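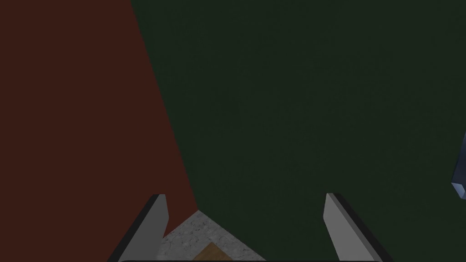 Dark green and brick red.

About Jindimora

Most language schools will tell you that you can speak Spanish in 90 days. We have never met the person who did it. We have met plenty who paid for it, and a good share of them are now our students.

Jindimora teaches Spanish and German to adults, in small groups and one to one. Guadalupe Barajas and Aurelia Lüthi started it after working together at a bigger school, where the sales team knew how fast everyone would be fluent and the teachers were not asked. Guadalupe runs the Spanish side. Aurelia runs German and does the scheduling, so if your class has moved, she is the one to complain to.

What we think of fluency

Not much, as a word. It gets stretched to cover ordering a coffee and arguing with a landlord, and those are years apart. When you call us we will ask what you need to do in the language, and then we will give you a number of hours that you probably won't like. Some people hang up at that point. Fine.

We don't sort people into learning styles either. We used to have a quiz for it on this site. Students got different answers depending on their mood, and none of the answers changed what we did in class, so we took it down.
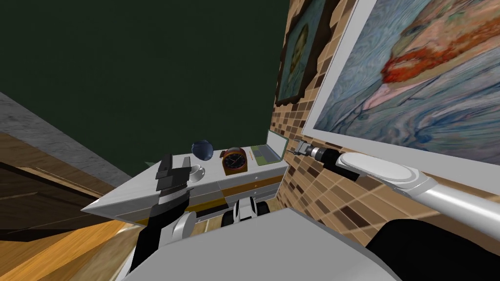 Homework is where the language gets learned, and we are suspicious of any course that plays this down. Ours is dull on paper: read a page, cover it, write down what you remember, check it, fix it. We ask for 25 minutes a day. A desk like this one has everything the job takes, including an alarm clock that is not on your phone and a pencil for the parts you will get wrong. If you have a week when you can't do it, tell your teacher and come to class anyway. Don't make up a story about it in Spanish unless the verbs are good.

Apps

People ask about these a lot. We don't sell one and we don't forbid them. Aurelia used one every night for a year to learn Portuguese and came out with a very long streak and a great many sentences about turtles. As a way to review words on the bus, okay. As a course, we would want to see somebody hold a conversation at the end of it.

Our books

The Spanish classes use the Cortés reader, which is old and has too many train stations in it, but the grammar comes in an order that makes sense. German uses Barkow, plus Aurelia's own worksheets. We tried a newer series called Preruvus for one term. It was bright and cheerful and nobody could form a past tense afterward, us included.
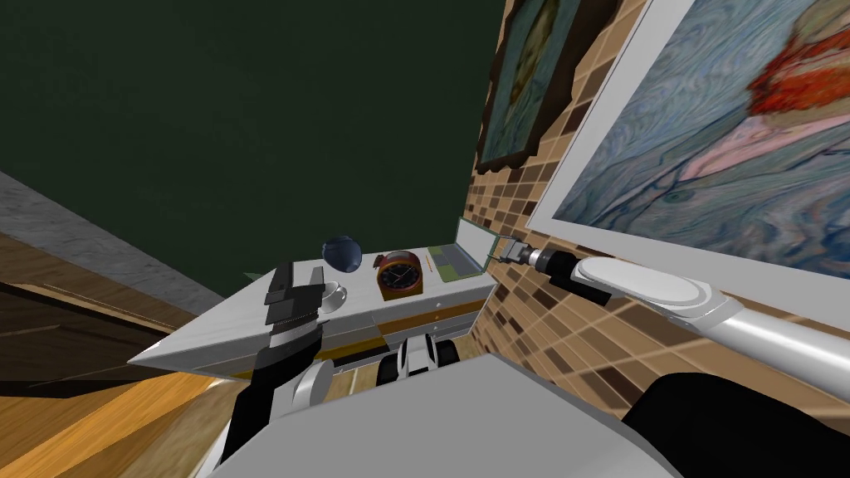 Two paintings on the brick-patterned wall.

Numbers, since everyone wants them

We have taught 1527 students. 400 of them stayed past the second year. That is a lot of people who left, and we don't think the school down the road does any better — it just doesn't print the figure. Some moved, some had got what they came for, and some got bored with us.

We don't post star ratings. Ask to sit in on a class instead. It costs nothing, and you can leave at the break if you've heard enough. New groups start in October.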